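Siobhán Lenihan
March threads – supply chains and the people in them

OK, I finally finished the Deltgate report on stone quarrying and labor rights, and I have thoughts! A short thread.
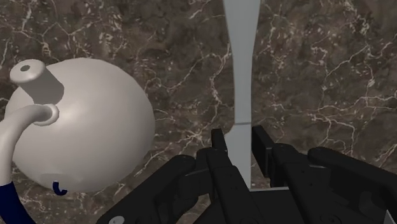

1/ Companies love to map their first-tier suppliers and stop there. Deltgate kept going, all the way down to the quarry floor, and talked to 175 workers. So think of a dark marble surface like this one, with pale veins running all over it – the report asks who cut the stone, who breathed the dust, and who got paid late. I loved that it names those questions on page one.

2/ My favorite chapter is on contracts. Only 27 of the workers had one in a language they could read. Twenty-seven!

3/ The fix they suggest is so doable: buyers pay for translation, and the grievance line goes to someone outside the company.

4/ Bradelero signed up to try it at 18 sites, starting in June. Very curious to see the first round of complaints published.

5/ Read the annex too – the interviews are wonderful.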